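Unit 6. Reading origin legends: structure, transmission, dating

Required before class: the course reader, section on Belto, and the translated extract from the Bonell chronicle. Bring both. The map of the Gikaven coast is useful but will not be discussed in detail.

1. Terms

An origin legend accounts for how a people, a ruling house or a place name came to be. It differs from a folktale in that it names its setting and claims to be history. It differs from a chronicle in that its events cannot be tied to dated records. Many medieval texts mix the two, and the join is often visible as a change in tense or in the way years are given.

Eponym: a person whose name is said to explain a place name. In most cases the place name is older and the person was made up to fit it. Treat every eponym as a back-formation until there is other evidence.

2. The Gikaven founding story

The story survives in 3 versions. In the short version the founder arrives by sea, kills a serpent at the river mouth and divides the land among his companions. The long version adds a wife from the hill people and a quarrel over grazing. The verse version keeps the quarrel and drops the serpent.

Points to note:

The division of land matches parish boundaries that were settled much later. The passage is a claim to property set in the past.

The serpent episode has no effect on anything that follows. It can be removed without a gap, which suggests it came from a separate local tale.

The wife is unnamed in the long version but named in the verse. Names tend to be added over time, seldom lost.

3. Length and growth of the text

The verse version runs to 3,390 lines in the Bonell copy. The Belto copy is shorter by 120 lines, all of them from the voyage. Earlier editors took the Belto copy as damaged. The Ichikawa edition argues the opposite – that the voyage was padded by a later hand – and points to rhymes found nowhere else in the poem. We will follow the Ichikawa line numbers in class.

4. Dating

No version gives a year. Internal evidence is limited to titles of office, coin names and one reference to a bridge. Date the copy and the composition separately. Handwriting dates only the copy. A coin name gives the earliest point at which that line could have been written, and says nothing about the lines on either side of it.
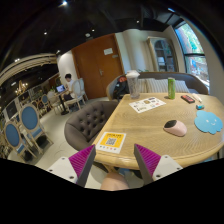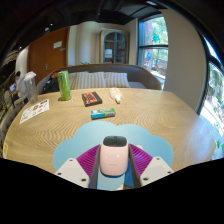
5. Written exercise

Read lines 1 to 31 of the verse version against the opening of the long version. List each event in the order it occurs, then mark those found in both. For each event found in only one, state whether its removal would leave a gap in the story. Do not retell the plot.

Cite by line number for the verse and by paragraph for the prose. Spellings of proper names vary between copies – use the form in the Ichikawa index and give the variant in brackets at first mention. Answers should fit on two pages, and the comparison table may go on a separate sheet. Hand in the table with the answer at the start of the March session.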